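Skumach installs two-armed handling cells at Drirkance meal-tray site
December 21, 2024 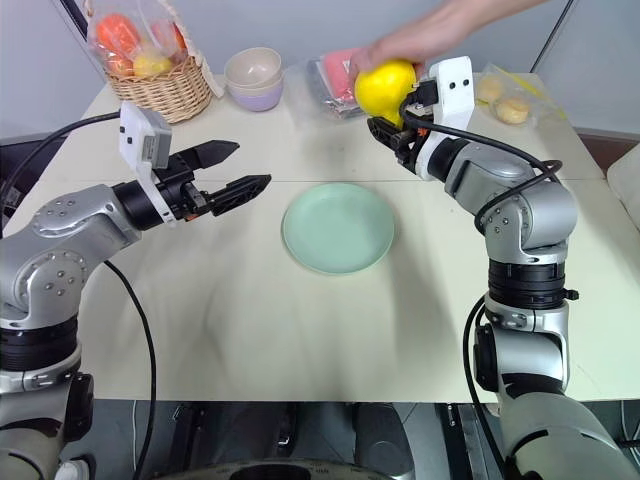 What changes on the line

Skumach has completed commissioning of 16 two-armed cells at the Drirkance site. Each cell handles fruit and crockery at a shared table, within reach of a member of staff.

The 34 operators on the tray line keep their posts. Repetitive reaching moves to the cells; checking and rework stay with people. Shift patterns will be reviewed in February.

"Operators set the pace and can stop a cell at any point," said Wanda Kołodziej, site operations manager.

Contact: Ruan Mtshali, Skumach press office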